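Prinden Gallery: Two-Handed Packing
Text by Halima Odera
Updated in September

Prinden is our study of how well a two-armed robot can learn packing from people who never touch the robot. The person holds one gripper in each hand and does the task at a table. The recordings are used to train a model, which we call Purimier, and the model is then run on the arms in the Valteo lab.

We kept 1,405 demonstrations for the first training set. They come from 13 people, most of whom had not used the grippers before. Each person got a short practice period and one instruction, to put the items in the box in whatever order felt normal. We did not correct anyone's grip.

The items are ordinary groceries in soft packaging. Soft packs change shape when squeezed, and shiny film throws reflections that move as the hands move. Clear boxes are hard for a similar reason, with walls that the camera picks up mostly as glare. Our earlier work used solid blocks and an open tray, and the model from that work did poorly as soon as we switched to food packets.

For the main test we ran 111 trials on the robot, with item positions changed before each one. Purimier finished 97 of them with every item in the box. In most of the failures the gripper closed a little above a flat packet and came up with nothing. The others were cases where an item caught on the rim. We counted a trial as failed if a person had to step in for any reason.

One change made more difference than we expected. At first we cut out every recording in which the person missed a grasp and tried again. When we put those recordings back, the robot began making second attempts too, and several trials that would have ended early were finished. The final set includes them.

The table stays the same for all recordings: pale work surface, tan wood border, dark curtains at the sides. Click the picture for the full-size version. The trial list and scoring sheet are on the downloads page.

Packing task, seen from head height. A yellow spout pouch stands in the clear box, and the right-hand gripper is beside the flat food packet. 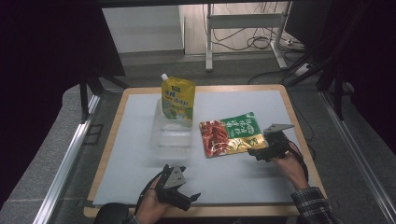

Does a model trained this way have to be retrained for each new item?

Usually a new item close in size and shape to the old ones works without retraining. For something quite different, such as a tall jar, we add a small batch of new demonstrations and train again from the existing model.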